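Tikbridge Homes Forum > Interiors > Walls and plaster

Thread: Curved brick wall next to white units – seal it or leave it?

kevin_rengifo
We moved in last September and the room I use as a study has a curved red brick wall down one side. The other walls are white and so are the built-in units. The bricks have white residue on them and quite a few are chipped. I get red dust on the worktop, mostly at the end nearest the wall. Should I seal it, paint it, or just keep hoovering? I've had one quote from a firm in Ratdale and it was more than I wanted to pay.

percyh
Can you put a photo up? White residue could be salts or it could be old paint or plaster. You treat them differently.

kevin_rengifo
Photo below. The small holes in the wall were there when we bought the place.

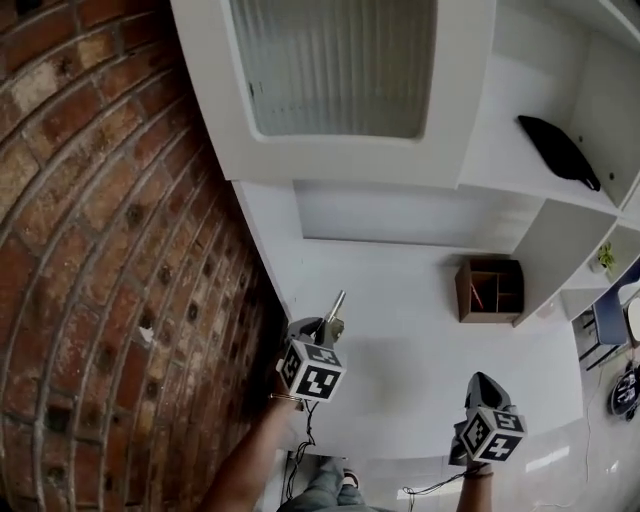
Brick wall on the left, cabinet and worktop next to it

The white unit with the ribbed glass is staying, and so is the desk.

percyh
Thanks. Scrub a patch with a stiff dry brush and leave it a fortnight. If a white bloom comes back it's salts, and you have damp getting in from somewhere. Don't seal over that or the faces of the bricks will blow.

Consuelo C
I would paint it. White masonry paint, two coats, and the dust stops. We did ours 11 years ago and I have only touched it up once.

tak_koyama
Please don't paint it. The colour is the best thing in the room, and paint is miserable to get off old brick. A breathable matt sealer will hold the dust. Try it on a few bricks low down first, as some of them go darker.

Consuelo C
Each to their own. I found bare brick made the room gloomy in winter.

percyh
Whichever you choose, sort the mortar first. I can't tell from a photo whether it's lime or cement. Scrape a bit out with a key. If it crumbles easily it needs repointing, and a house with a wall like that probably wants lime.

kevin_rengifo
Scraped it in three places. Two were solid, one came out like sand. What about the holes?

tak_koyama
Could be old fixings. Fill them with lime mortar and a bit of brick dust if they bother you. I left mine.

Yeison A
Get a second quote as well. My first was double the one I took, and the job was done in a day.

kevin_rengifo
OK. I brushed a patch on Wednesday and I'll leave it the fortnight. No paint for now – sorry Consuelo. Will report back.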